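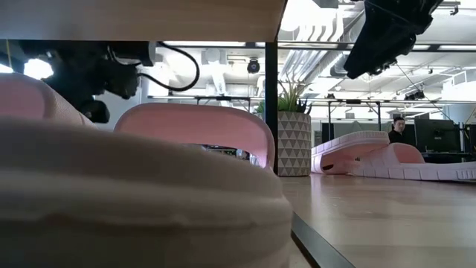
Chapter 6
When the Gripper Lets Go

On Apr 15, 2019, a robot arm in the packing hall at Godier dropped a slide sandal onto a moving belt. The sandal landed sole up, rolled against a guide rail and stayed there. The next pair arrived and pushed against it. By the time the belt was stopped, there was a heap of footwear at the end of the line and the arm was still moving back and forth above it, closing its fingers on nothing and opening them over the carton.

No one was hurt while the belt was running. The injury came later, when Fahad Abbasi, the operator on that line, reached in to clear the heap. The belt was off but the arm was not. It had been waiting for a signal that a sandal was in place, and when he lifted the stuck sandal past the sensor, it got one. The arm came down and struck him on the wrist. He was off work until July.

This chapter is about the two events in that story, and about the gap between them. The first was a dropped part, an everyday fault in any plant that handles soft goods. The second was an unexpected start, one of the oldest hazards in machine work. The first did not have to lead to the second. A good part of a technician's job is seeing that it does not.

What you should be able to do after this chapter

Tell the difference between a fault, an error and a failure, and use the three words correctly in a report.
Name the common causes of a lost grip on soft or uneven parts.
Explain why a machine that is standing still may not be stopped.
Read an event log and put its entries in order alongside what people saw.
Write a stop-and-clear procedure for a small work cell.

Words used in this chapter

cell, dwell, fault, grip check, interlock, lockout, protective stop, recovery, slip, unexpected start

6.1 A dropped part

Footwear is hard to hold. A cardboard box has flat sides and keeps its shape, and two fingers closing on it will meet the same surface each time. A slide sandal has a thick sole and an arched strap, and the strap gives when it is squeezed. If the sandal lies flat, the fingers can take it by the sides of the sole. If it is tilted against its partner, one finger may touch the sole while the other touches the strap, or touches nothing at all.

The cell at Godier had been set up by a contractor, Drultitport, and tested with 285 pairs before it was handed over. The test pairs were all one style. They were placed on the belt by hand, flat and side by side, by people who knew what the arm liked. In normal work the pairs came down a chute. Most settled flat, but a certain number came to rest with one sandal leaning on the other.

The maintenance supervisor, Kulsoom Memon, went through the log the next morning. It held 1074 pick attempts for the shift. Each line gave the time, the opening of the fingers before and after closing, and a result. The result column said OK on nearly every line, including the one for the sandal that fell.

She compared the finger openings instead. For a good pick, the fingers stopped at the width of the sole. For the dropped sandal, they had stopped a little wider, then narrower, then closed completely. The narrowing was the slip. The arm had recorded it and had done nothing with it, as the program checked the grip only once, at the moment of closing. A sandal that was held for an instant and then lost counted as a success.

We can now use our three words. The fault was in the program: a grip check made once, too early. The error was the wrong belief that followed, when the controller held that it was carrying a sandal and it was not. The failure was what could be seen from outside – a sandal on the belt where no sandal should be. Faults can lie quiet for a long time. This one had been in the cell since the first day, and flat pairs never brought it out.

Try it yourself. Pick up a soft shoe by the strap or the tongue using only your thumb and one finger. Carry it across the room, first slowly and then with a quick stop at the end. Note when it begins to turn in your hand. At what point would you say you had lost your grip, and how did you know?

6.2 A machine standing still

The second event calls for more care, and so does the language we use about it. The first report on the accident said that the operator "entered the machine while it was running." Fahad Abbasi did not agree with this, and he was right to object. He had pressed the belt stop. The belt had stopped. The arm was motionless above the heap and had been for some time.

What he could not see was the state of the arm. It might have been in any of these:

Powered off, with brakes on.
In a protective stop, with power held and a reset needed.
Paused by the operator.
In dwell, waiting for a sensor.

From outside the four look nearly the same. Only in the last will the arm move with no person having asked it to. The belt stop at Godier acted on the belt motor and nothing else. The arm went on with its cycle until the heap blocked the sensor in a way it could not use, and then it sat in dwell. There was a small lamp on the controller that showed this, green for dwell and green for ready, on the far side of the cabinet.

Bushra Soomro, who trained the operators on that line, was asked later what they had been taught. Her answer is in the inquiry notes:

"We told them to use the red button before going in. We also told them the red button meant a full restart and a call to maintenance. On a busy shift you could lose 2 hours waiting for somebody to come. So they used the belt stop, and it worked every time, and we all watched them do it."

Read that answer twice. The rule was clear and the people knew it. The cell had been arranged so that following the rule was slow and breaking it was quick. When you find a safety rule that is broken daily by sensible people, look first at what the rule costs them.

6.3 What was changed

Godier made its changes in stages. The guard door was fitted with an interlock, so that opening it put the arm into a protective stop whatever the belt was doing. The belt stop was wired to pause the arm as well. A reset button was mounted outside the door, at a spot from which the whole cell could be seen, and a restart after clearing no longer needed a call to maintenance.

The program was changed to check the grip three times: on closing, after the lift and just before release. A failed check now stops the cycle and shows a message in plain words. Mohsin Awan, the programmer who made the change, also asked for the chute to be altered so that fewer pairs landed tilted. This was turned down on cost and then done a year later anyway, after the arm began stopping so often that packing fell behind.

The new program was run for 3000 picks with mixed styles before the line went back into use. The tilted pairs were put in on purpose.

Not every plant answers the same problem in the same way. At Chauhan, a smaller packer with a similar arm, the guard was left as it was and the operators were given a long-handled hook for pulling out fallen items. We will come back to this in Section 6.7. Before you get there, write down what you think of the hook and keep the note.

Questions for discussion

1. The log said OK for the dropped sandal. Was the log wrong? Explain what the word OK meant to the program and what it meant to the people reading it.
2. Suggest two places where the lamp on the controller could have been put. Who would see it from each?
3. The test before handover used one style, placed by hand. Write a short test plan that would have been more likely to bring out the fault. Include at least one condition you would expect the arm to handle badly.
4. Rewrite the sentence "entered the machine while it was running" so that it is accurate and blames no one.
5. Amna Baloch, the plant manager, wanted the words "operator error" kept in the final report. List the arguments she might have made, then answer each.

Before you read on

Section 6.4 covers lockout step by step, using the cell at Godier as the worked case. You will need the cell drawing from Chapter 5 and the blank procedure form at the back of the book. If your school has an Oltine training cell, read its stop category label before the lab and copy it onto the form – you will be asked for it in the first exercise.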